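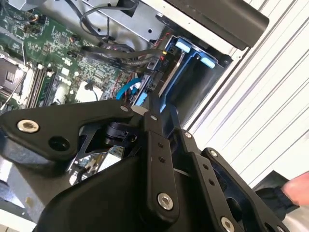

Right, so I've finally got the side off the old desktop that's been living under the stairs, and I need some opinions before I spend money on it. It came from a clear-out at Kassab (the accounting place I used to temp at) and I've kept it going for email and the kids' homework ever since. It's gotten painfully slow. Opening the browser in the morning is a make-the-tea job. The board is one of the green ones, there's memory already seated in the slots with the light-coloured latches, and a thin black cable loops off a white block near the middle that I can't identify for the life of me. There are also a few skinny red and orange wires which I assume go to the front panel? My plan is more memory and an SSD, and my budget is 40 dollars. Doable or am I dreaming?

putcombe_pete

Doable if you buy used. What does it report for memory when it boots? Get that before you buy anything, and get the model number off the board too. People always turn up with the wrong generation of stick and then wonder why it won't go in (please don't push harder if it won't go in).

As for the white block, my guess would be a connector of some sort, but I wouldn't swear to it from one photo. Leave it plugged in and move on.

tealeaf

It says 2 gigs. I know, I know. I'll have to get a torch for the model number, the printing is tiny and my eyes aren't what they were.

grumblebox

2 gigs! Mate, put it out on the nature strip. I'm serious. By the time you've bought memory and a drive you're most of the way to a refurbished machine that'll run rings around it, and you won't have a dusty old power supply to worry about. I did up one just like it last winter, spent every weekend on it, and it still wheezed whenever my daughter opened a video.

skarimine_sue

Disagree with grumblebox, and not for the first time! An SSD makes a huge difference to these old things. I did my mum's, cloned the drive overnight, and she rang me the next day asking what I'd done because it was up before she'd sat down. She uses it for recipes and the crossword. Not everybody is editing movies.

Memory first though, with only 2 gigs in there it'll be swapping to disk constantly. That'll be most of your slowness right there.

grumblebox

Your mum's had more than 2 gigs in it, I remember the thread.

skarimine_sue

Fair, it had four. Point stands.

tealeaf

Please don't fight, I've only got the one computer lol. For what it's worth I'd feel terrible throwing it out when it still goes. And it really is just homework and email, plus a bit of online banking.

putcombe_pete

Banking is where I'd side a little with grumblebox. What system is it running? If it's no longer getting updates then a faster drive just gets you to an unsafe desktop sooner. You could put a light Linux on it, they're much friendlier than they used to be. Try it from a USB stick first and see if the kids can live with it.

A few things for when you're in there:

Power off at the wall and pull the lead, then hold the power button for a bit.

Touch bare metal on the case before you touch the board.

Push both latches outward before you lift an old stick out. The notch in the new one has to line up with the bump in the slot.

Take your own photos of where the little wires go before you unplug any of them. The front panel ones are a pain to put back.

nightowl_fovesholm

Fovesholm Computers (down behind the post office) has a tub of pulled memory on the counter, I got a pair of sticks there in May for 25 dollars all up. They let me bring them back when the first lot didn't match. Take your old stick along in a bit of antistatic bag, or at least write down what the label says.

Also, while you've got the side off, leave the processor alone. I know it's tempting to clean everything. I lifted the cooler on mine "just to have a look" and then needed new thermal paste at nine at night.

tealeaf

Oh that's brilliant, I drive past there all the time and had no idea. If the memory is 25 that leaves me 15 for a drive, which sounds tight?

nightowl_fovesholm

Tight but small used ones do come up. Ask them to check the health on it before you pay, they did it for me while I waited.

grumblebox

I wouldn't trust a second-hand drive with homework. Get the memory, see how it goes, save up for a new SSD. There, that's me being reasonable.

skarimine_sue

Screenshotting this for the archives. But yes, agree, do the memory on its own first. And back up the kids' stuff before any of it!

tealeaf

Okay, memory first then. Backing up to a stick tonight and trying the Linux thing on the weekend if I can pry the youngest off it. Still want to know what that white block is if anyone recognises it.

Search this forum Enter keywords Go

Contact us | Copyright Putcombe Community Boards | Back to top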